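Chapter 4
Gathering Examples

Last updated: July

A learning system can be no better than the examples from which it is built. Earlier chapters treated the policy as a function to be fitted and took the data as given. In practice the data must be gathered by people, one attempt at a time, and most of the decisions that shape the finished system are made during that work.

This chapter follows the procedure used at the Lisenmont laboratory, where Eifion Llewellyn and his colleagues prepared the Kollero collection. Each example in Kollero is a single attempt at a short task on a tabletop, recorded from start to finish. An operator guides the two arms, and the system stores the camera views together with the joint positions. Sessions are limited to 60 minutes, and an operator completes no more than 20 attempts before a rest.

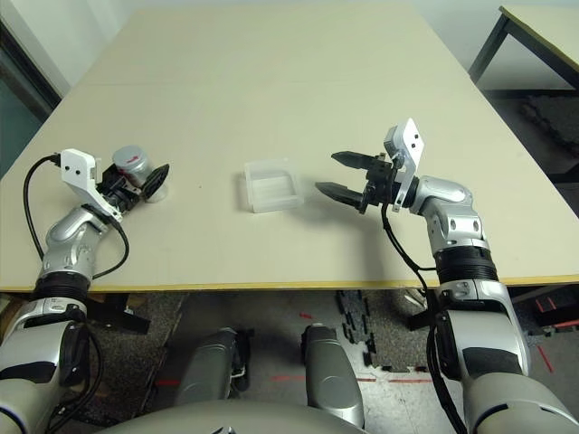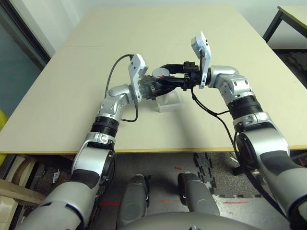 Two-arm work with small objects on a tabletop.

Tasks that require both arms deserve special attention. When one gripper acts alone, an error in timing may do little harm. When 2 grippers must act on the same object, each depends on the position and force of the other, and a small delay in either can spoil the attempt. Examples of such tasks should therefore be recorded at a steady pace, even where a skilled operator could work faster.

Section 4.1 considers how to choose a task and state plainly when it is complete. Section 4.2 deals with variation - how far the starting positions of objects should differ from one attempt to the next. Section 4.3 takes up failed attempts, which many groups discard and which the Powell method keeps under a separate label. Section 4.4 describes the review of recordings, using 30 attempts from the Zeltesero exercise set.

Readers should have completed the exercises in Chapter 3 before continuing. The terms "attempt," "session" and "operator" are used throughout in the sense given there.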